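How to run a hand-held gripper demonstration in a living room

Wusholm has a stand at the Golletov open day each year, but the home visits draw better questions. These are the steps we follow for a visit to a family flat. They assume two people with a gripper each and an audience of up to five.

Before you arrive

Ask the host to clear a patch of floor near a window and to leave the furniture where it is. Ask for a box with a low side and a few things from the kitchen or the toy cupboard. Bring spare finger pads and a cloth for wiping them. The pads pick up fluff from carpets, and they grip badly until they are cleaned.

Step 1. Lay out the floor

Put the box where both people can reach it and scatter the other items on a mat. Mix soft things with stiff ones. Bread in its bag is good for a first try, as visitors can see straight away when the jaws have closed too far.
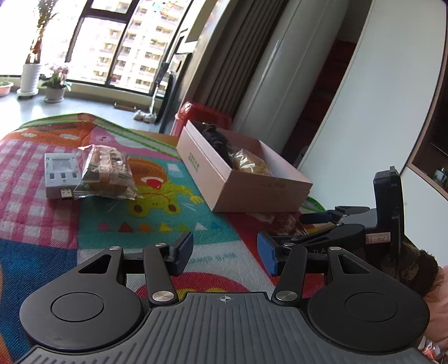
Two grippers over the play mat, with the pink box open for packing.

Step 2. Show one slow pick

Kneel, hold the gripper level and bring the pads down on either side of the item. Close, lift a hand's width, wait, and put it back. Do this twice without talking. Then explain that a robot arm with the same fingers can be taught from recordings of these movements.

Step 3. Hand it over

Let each visitor make two tries before you correct anything. Most of them squeeze too hard. Arturo Cocco tells them to stop closing as soon as the item stops sliding, and that works for adults and children alike.

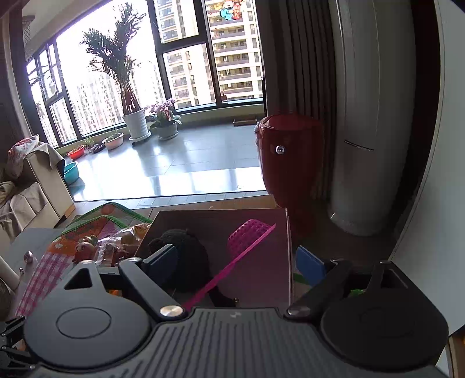
Packing is harder to teach than picking, so leave it until everyone has had a turn on the mat. The visitor has to think about what is already in the box and where the fingers will go when they open. Long items need the most care. A toy strainer lying slantwise across the box, next to a black hat, takes up far more room than it should, and the next item will catch on the handle. Show how to take hold of it near the basket and turn it along the side.

Step 4. Swap places

With two grippers, one person packs and the other unpacks. Agree who moves first and say "clear" when your jaws are out of the box. Keep sleeves away from the linkages.

Step 5. Finish

Check the floor for loose parts, wipe the pads and return everything to the host. Write down which items gave trouble and send the list to Agata Zanetti, who plans the next visit from it.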